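Split pea soup, and a ham bone from Kevel

2/7/24

I have been making pea soup most weeks since the cold set in, and I've finally written down what I do so I can stop guessing at the salt. It is plain food. If you want something with a garnish you'll need to look elsewhere.

The bone came from the butcher in Kevel, who puts them aside in the freezer after he has sliced the legs for the deli case. They used to be free. Now he charges 4 dollars, and I still think that's fair for the amount of meat left on them. Ask for one that has been cut through, as a whole one won't fit in an ordinary pot. I learned that the first winter and ended up out in the shed with a hacksaw.

Green or yellow split peas both work. I grew up on green and my husband grew up on yellow, so we buy whichever is cheaper. Check the date on the packet. Old peas will sit in the water for three hours and stay gritty, and there is nothing you can do for them. I threw out a full pot last July after using a bag from the back of my mother's pantry.

What goes in:

500 g split peas, rinsed
1 ham bone
2 brown onions, chopped
2 carrots, diced small
2 sticks of celery, leaves and all
1 large potato
2 bay leaves
Black pepper
2.5 litres of water

Soften the onion, carrot and celery in a little butter with the lid on. Give it 10 minutes and don't let it colour. Add everything else except the potato, bring it up slowly and skim off the grey foam. After an hour, add the potato, cut into small cubes. It needs another hour or so at a low simmer, and you should stir it more often towards the end, when the peas collapse and start catching on the bottom.

Take the bone out, let it cool on a plate until you can handle it, and pull off the meat. Chop it and put it back. Discard the skin and the fatty bits, or give them to whoever in your house looks most hopeful. Taste it now and only now for salt. Some bones are much saltier than others. The last one needed none and the one before that took nearly a teaspoon.

I don't blend it. Liam Bellamy next door blends his until it's like custard and adds cream, and he's brought some over for us to try. It was nice enough, but I like to find a bit of carrot.

The soup sets hard in the fridge overnight. Loosen it with water, half a cup at a time, and warm it gently. It freezes for three months. I use old yoghurt tubs and leave some room at the top, having lost a lid or two.

As for bread, the rye from Parsons is the one we buy. It's a heavy loaf and slices best on the second day. Toast it, butter it while it's hot, and that's dinner. I've tried the soup with cheese scones as well and found it too much of a good thing — I was asleep in the chair by half past seven.
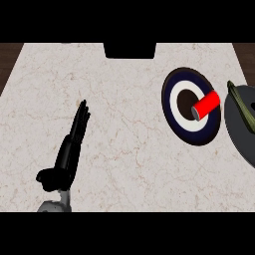

Wayne Crabtree reckons I am wrong about the potato. He wrote to me after I mentioned the soup last week and said his family never put one in, that the peas thicken it plenty by themselves, and that a potato makes it go gluey once it has been frozen. He uses a parsnip, added at the same point. He also puts a spoonful of hot mustard in each bowl before the soup goes on top.

I tried the mustard and I'll be keeping it. The parsnip made the pot sweeter than I like, though my daughter had two bowls and asked for it again. He may be right about the freezing. I have two tubs of each put away, labelled this time, and I'll thaw one of each for lunch later in the month.

If you can't get a ham bone, a smoked hock does the same job and has more meat on it, but costs more. Go easy on the salt with those.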